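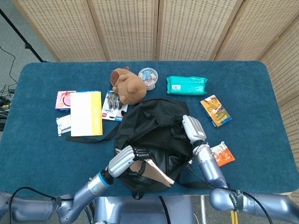 Fri 3 February
Posted by Danica Nikolaidis
14 comments · 26 shares

My daughter's recommendation letters very nearly did me in this winter, and I wasn't even the one who needed them. She is a junior transferring from a community college, which means she had to ask three instructors to write on her behalf, and asking people for favors is the thing she likes least in the whole world. I know where she gets it. When I applied to school myself I carried the forms around for most of a semester, in a black backpack, next to a tan booklet with my notes in it, and I would sit down outside a professor's office with the bag partly open and my hand on the booklet and then get up and go have lunch. So I had a lot of sympathy, and also a lot of opinions, and I'm afraid she got both.

The first thing I told her was to ask early. She wanted to wait until her grades were in. I said the grades would be whatever they were going to be, and that Mr. Pavlović, who taught her statistics class, probably had a whole line of students outside his door by the end of the term. She went in and asked him on a Tuesday, and he said yes before she had finished the sentence! Then he asked her for a page about herself, and she came home in a complete panic, having no idea what goes on such a page.

We worked on that page together at the kitchen table for longer than I'd like to admit. My idea was that a teacher with 45 students in a room can't possibly remember who did what, however much he likes them, so you have to hand him the details. She put down the project on bus delays she had done for his class, and the week she got the whole thing wrong and had to start over, and what she wants to study next. She left out her summer job at Clotis at first, thinking that folding sweaters had nothing to do with statistics. Then it came out (over soup, when I'd more or less given up) that she had worked out a better way to guess how many smalls they would run out of, and the manager still uses it. Well! That went in.

The second letter was easy. Her writing instructor had already offered, bless her, and had it done in eight days.

The third was the hard one. She had counted on her lab supervisor, and he wrote back very kindly to say that he didn't feel he knew her well enough to write something strong. She was crushed. I was a bit put out myself, I'll be truthful – I had a whole speech ready. But my sister, who has sat on the other side of this for years, said he had done her a real kindness, and that a lukewarm letter is much harder to get past than a late one. So she asked the woman who runs the tutoring center, where she has helped out every week since last June, and that letter went in with around two days to spare.

A few small things, in case you have somebody at home going through the same business. Check that the school will take a letter from a person who isn't a professor (two of hers would, one wouldn't, and we had to call). Give people the deadline in writing, with the name of the school spelled out. Send one reminder a week ahead and keep it short. Waive your right to read the letters, if you can stand to. And do write a thank-you note by hand. She used the good cards I'd been saving, and I only minded a little.

She mailed off the last of the notes yesterday and then slept until noon. Now we wait until spring, and I'm told I am not allowed to ask if she's checked the portal. I have asked twice.

Next time I'll write about the financial aid forms, if I can find the folder I put them in. I had it on Monday – I remember setting it down on the dryer.

8 likes · Share this post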